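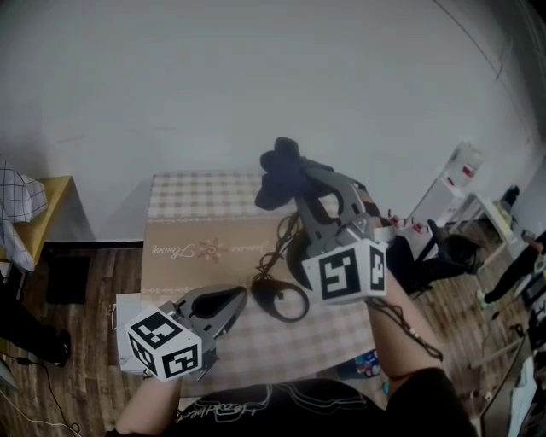 Two hand-held grippers in use at a table. The one on the right is holding up a piece of dark navy fabric.

How do we find out which gripper is best?

A guide for young visitors, prepared by the Learning Office of the Stevbridge Centre for Robotics

What is a gripper?

A gripper is the part of a robot that takes hold of things. It does the job that your hand does when you pick up a pencil or a sock. Some grippers have two fingers and some have more. Some have stiff fingers made for hard objects, and others have soft fingers that bend a little when they close.

Not every gripper has to be fixed to a robot. The grippers in the photograph are held by a person, one on each side. The person moves them about and makes them close on things. In this way we can try out the fingers before we build the arm that will carry them, and a robot can later learn from the movements the person made.

What are the white cubes for?

Each of the two grippers carries a white cube with black patterns printed on it. The patterns are called markers. They look rather like the square codes you may have seen on posters and tickets, but they do not lead to a website. Each one has its own shape, so that a computer looking through a camera can tell one from another.

When the computer finds a marker, it can work out where the marker is and which way it is facing. A cube has several faces, and if one face turns away from the camera, another may come into view. The computer can then go on following the gripper as it is lifted, turned and lowered.

Why is cloth so difficult?

A wooden block keeps its shape when you pick it up. Cloth does not. It folds, bunches and hangs down in a different way each time. A robot that has learned to pick up a T-shirt lying flat may not know what to do with the same T-shirt in a heap.

Thin cloth can also slip out between the fingers. If the fingers close too far above it, they catch only air. If they press too hard on the table, they may pick up the tablecloth as well.

How do we make a fair test?

At Stevbridge we compared two sets of fingers in July. One set is called Grurkico and has ridges on the inside. The other is called Forkunard and is smooth and soft. Samina Talpur, who planned the test, wrote down the rules before anybody began.

Both sets of fingers had to pick up the same objects from the same table. The objects were put back at the same starting point after every try. A try counted as a success if the object stayed off the table for 14 seconds. The two people holding the grippers, Zainab Ekpo and Leonor Meireles, changed places halfway through so that one person's skill did not help one set of fingers more than the other.

There were 270 tries in all. Of these, 100 were made with cloth. The Forkunard fingers did better with thin cloth, and the Grurkico fingers did better with small boxes. Neither set was good at picking up a single sheet of paper, and we are still working on that.

Which one is the winner?

That depends on the job. A robot that sorts laundry needs different fingers from a robot that packs shelves. Engineers often keep several sets and change them over, much as a cook chooses between a spoon and a pair of tongs.

Try it yourself

You will need a pair of kitchen tongs, two clothes pegs, a sock, a handkerchief and an empty cereal box. Ask an adult before you borrow anything from the kitchen.

Put the sock on a table and pick it up with the tongs. Hold it in the air and count slowly to 14. Now try with one clothes peg, and then with a peg in each hand. Do the same with the handkerchief and the cereal box. Make a table on paper with a row for each object and a column for each tool, and put a tick every time nothing falls.

You may then like to try folding the handkerchief in half without touching it with your fingers.

Words to remember

Gripper: the part of a robot that holds things.
Marker: a printed pattern that a camera can find and follow.
Fair test: a test in which only one thing is changed at a time.

Text by Somtochukwu Jibrin. Checked by Salamatu Babalola. Last reviewed Nov 29, 2024. Teachers may copy this page for use in class.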